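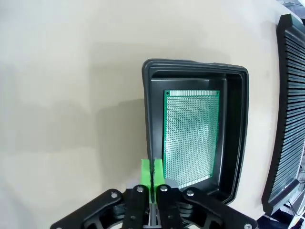

Price the tray and the rack before you price the arm, Despina Tsolakis told me when I took her the first draft of the budget. I had done it the other way round, so I am redoing the sheet and would like some input on the lines I'm least sure of.

The task is loading bare perforated prototyping boards from a moulded black tray into a slotted rack, one at a time, with a small arm and a parallel gripper. Boards go on to a manual inspection bench afterwards. Volume is low: 400 boards in a normal week, more in July. No vision at this stage apart from the wrist camera.

Current state of the sheet:

Arm: already owned, no line needed.
Gripper: Wisel two-finger, quoted at $1,445 before GST.
Finger pads: printed in house, no cost entered.
Trays: Drosia stock size, 16 of them.
Rack: existing.
Spares: blank.
Integration labour: 30 hours.

Things I can't settle. Is it reasonable to carry the pads at zero? Should I pay for a custom tray insert? The boards sit flat on the tray floor with clearance at the sides, and a parallel gripper needs something to close on. And is there any case for going to vacuum instead, given the boards are full of holes?

The request goes to our finance people as a single capital item, so anything I leave off now I'll be asking for again next year.

Posted by tray_to_rack

Etow_bench
Don't carry the pads at zero. The filament costs next to nothing but the changeovers don't. Each time you fit a new pair you should re-check the closed position and the tool centre point, and someone is paid to do that. I'd enter it as an operating cost in hours per quarter and keep it off the capital request, with a note so it isn't lost.

Print the first few sets in different profiles before you commit. A ribbed face holds an edge reasonably well but can mark soft solder mask if the force is set high. Ask Wisel for the minimum repeatable grip force, in newtons, at the stroke you'll be using. The maximum is the number on the front of the data sheet and it's of little use to you for a bare board.

On vacuum: a plain cup will leak badly on perforated board. You can get around it with a high-flow generator and a foam pad, at the price of compressed air running for the whole shift. I wouldn't budget for it unless the edge grip has failed a proper trial.

Also check static. If anything populated is ever going through the same cell, the trays need to be dissipative, and black plastic doesn't tell you whether they are. Get it in writing from the supplier. Printed pads have the same problem.

Raptis
Yes to the insert. We skipped it and the boards shifted in the tray, and then every pick had a different offset. Cheaper than adding vision later.

kilnrow
I'd disagree with the above, at least as a first step. An insert fixes the position but it doesn't give the fingers any room to get down beside the edge. With a flat floor you need either a relief pocket on two sides or a raised platform under the board. Work out which from the finger thickness plus the opening clearance, then get the insert quoted from a drawing. Quotes off a verbal description came back to us at wildly different prices.

Buy one insert, run it, then order the rest. Your sheet has the full set of trays on it already and I would hold that order too.

The line I'd worry about most is labour. Thirty hours covers the pick side. Placing into a slotted rack is the slower half of the job: slot pitch, board flatness and approach angle all stack up, and a rack that has been bumped won't match its drawing. We used more than 30 on the rack alone before it would run unattended. Double the figure, and put a locating fixture for the rack base on the sheet as its own item.

For spares, a second set of finger linkages and a bag of the correct bolts. Check the lead time on the linkages before you decide how many.

tray_to_rack
Thanks. I've split the pads out as an operating cost, put in a single trial insert with relief pockets and doubled the labour. Wisel have been asked for the minimum force figure. Drosia are checking the surface resistance of the stock tray, and I won't release the tray order until that comes back.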